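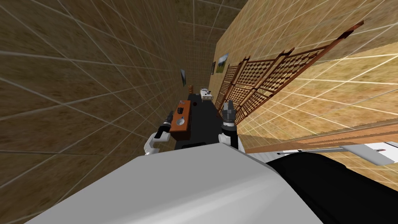 Scaled Scores and the Second Attempt

Print this article | E-mail this article

Candidates for the Clerneo graduate admission test may sit it in 2 windows. Subira Kaijage, who sets quantitative sections at Skurnar, says most of them misread the first score report.

"The raw mark is not reported," she said. "Each form is equated against a reference form, so a harder paper needs fewer correct answers for the same scaled score."

Of 3,000 candidates in the last pilot, 2,790 attempted every item in the verbal section. Kaijage considers that rate too high for a paper with negative marking. "A blank costs zero. A blind guess among five options, at a quarter mark off, has an expected value of zero and adds variance."
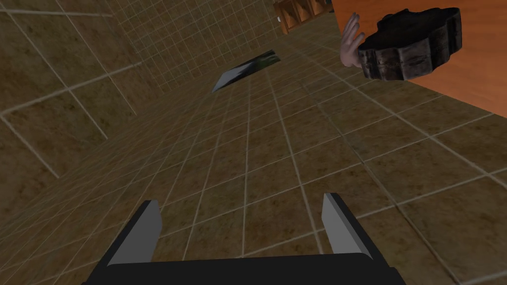 Should a candidate change section order for the second window?

"Keep the order and change the time allotted to each section," Kaijage said. "Otherwise the two reports can't be compared."

She advises logging 200 timed items between windows, with seconds per item entered beside each answer.

Filed under: Entrance Exams > Test Strategy

Comments

Tekle Seyoum: Is the equating done per section or on the total?

Caroline Waweru: Per section, according to my report.

Stavros Leka: The log works in a spreadsheet. Sort by time, then by error.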